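Toy Drive in Todadcombe Passes 3,000 Mark

The spring toy collection in Todadcombe has taken in 3,452 items since it opened in March, well over the 2,000 the organizers had hoped for. Most are soft toys, with board games, puzzles and picture books making up the rest.

Donations are being sorted in the offices of Livon, the moving company on Beyene Street, which has lent two rooms for the purpose. Each toy is checked for loose seams and missing eyes before it is bagged by size. Long-haired plush takes the most time – the fur has to be brushed out and felt through for pins, gum and broken tags.

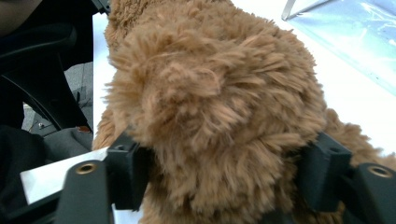 A shaggy light-brown plush toy at the Todadcombe collection.

Toys that pass the check go to 50 families' centers and children's wards across the county. Those with small tears are set aside for mending, and anything beyond repair is sent to Fillemix, a textile recycler, to be shredded for cushion filling.

The collection is still open. Clean toys in good condition can be left at the side entrance on Beyene Street until 6 p.m. Battery-powered toys are accepted if they work and the battery cover closes with a screw. Car seats, bicycles and baby bottles cannot be taken.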